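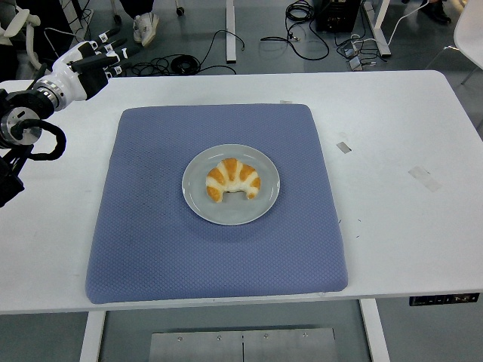 Ticket 936: left hand stops short of the plate on pick
Project: Skasier (student manipulation project, Denstead lab)
Opened by: Chaltu Fikre
Status: open, workaround in place
On the croissant task the arm leaves its start pose, travels toward the pad and halts with a joint limit warning before the fingers close. Fault shows on 4 of 10 runs. Start pose is the usual one, hand over the back-left corner of the table, fingers extended. Plate is near the middle of the quilted pad with the tips of the croissant toward the front edge. Same layout used for every run below.

Log, February
09:40 Restarted Clakex controller. No change.
10:05 Checked cable at the wrist for snagging. Moved the arm through full range by hand, power off. No resistance.
10:30 Reseated connector on joint 5. No change.
11:15 Read back the config. Joint 5 upper limit is 111 degrees. Birhane branch has the old value, main does not. Controller was loading from Birhane.
11:50 Switched to main, reran. Nine runs clean, one halt, same warning.
13:20 The remaining halt happens when the table height differs from the saved value. Table offset is entered by hand and is not checked at startup.

Workaround: set table to the saved height before homing. Do not change it between runs.

To do: add offset check to startup script. Delete Birhane branch after the demo. Rerun the full set with the pad removed and compare approach height.

Assigned to: Chaltu Fikre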